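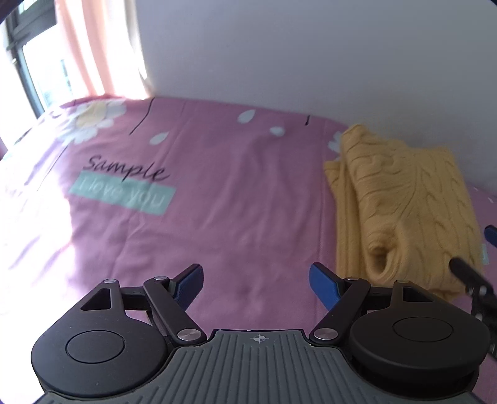
Nyokabi Mwakalinga wants to know why she can say a word out loud but still get stuck when she sees it on a page. Lots of readers ask the same thing, so this page is about how your brain learns to read words, and what to do when a word is new.

Talking and reading are different jobs

You learned to talk by listening. People spoke to you for months before you said anything back, and your brain sorted out the sounds without any lessons. Reading does not work like that. Writing is a code that people made up, and a code has to be taught.

In English the code uses 26 letters to stand for about 44 sounds. There are more sounds than letters, so some letters have to team up. The letters s and h make one sound in "ship." The letters i, g and h make one sound in "night." The exact number of sounds depends a little on where you live, as people in different places say some words differently.

What happens when you read a word

Say you have never seen the word "splint" before. Your eyes look at the letters from left to right. You give each letter its sound: s, p, l, i, n, t. Then you push the sounds together until they make a word. This is called decoding, or sounding out.

The first time, it is slow. After you have sounded out the same word a few times, your brain stores it. The letters, the sounds and the meaning get tied together, and the next time you see the word you know it right away. Some people need to meet a word only a few times. Others need many more, and that is normal.

A word you know right away is called a sight word. Any word can become one, even a long one like "elephant."

Words that don't play fair

Some words have a part that does not follow the usual code. Look at "said." The s and the d do what you expect. The middle, ai, does not. So you learn the s and the d as normal, and you remember the middle part by heart. Some teachers draw a little heart over that part.

Try it with these words: was, come, friend, people. Say the word, write it down, and find the part that is odd. Most of each word still follows the rules.

Long words

Long words are made of smaller pieces called syllables. Put your hand under your chin and say "fantastic." Your chin drops three times – fan, tas, tic. Cover the end of the word with your finger, read the first piece, then slide your finger along.

Other words have a beginning or an ending that means something:

un means not, as in unhappy
re means again, as in refill
less means without, as in fearless
ful means full of, as in helpful

If you can read "help," you are most of the way to reading "unhelpful."

Try some made-up words

Made-up words are good practice. You can't guess them from the story or from a picture, so you have to use the letters. Read these out loud:

Tam
Rurov
Tindana
Flanadura

Tam is short and has three sounds. Rurov has two syllables. Flanadura has four: fla, na, du, ra. You and a friend may say some of them differently, and that is fine. Both of you are using the code.

Reading a word and knowing a word

You can sound out a word perfectly and still not know what it means. "Brisket" is easy to decode, but if you have never heard of it, the sounds won't help you. Read the rest of the sentence, ask someone, or look it up.

If you speak another language at home, you may already know the idea and only need the English name for it. Sometimes the words even look alike. "Hospital" is spelled the same in English and Spanish, though it sounds different.

Things to try this week

Read a page to someone, then read the same page again the next day.
When you get stuck, go back to the first letter and look all the way through the word.
Write one new word on a card and use it in a sentence at dinner.
Make up a word of your own and ask a grown-up to read it.

New words to know

Code: a set of signs that stand for something else
Decode: to turn letters into sounds and read the word
Syllable: a piece of a word with one vowel sound in it
Vowel: an open sound, usually written with a, e, i, o, u or sometimes y

Written by Katherine Usuga
Page last changed 18/02/2019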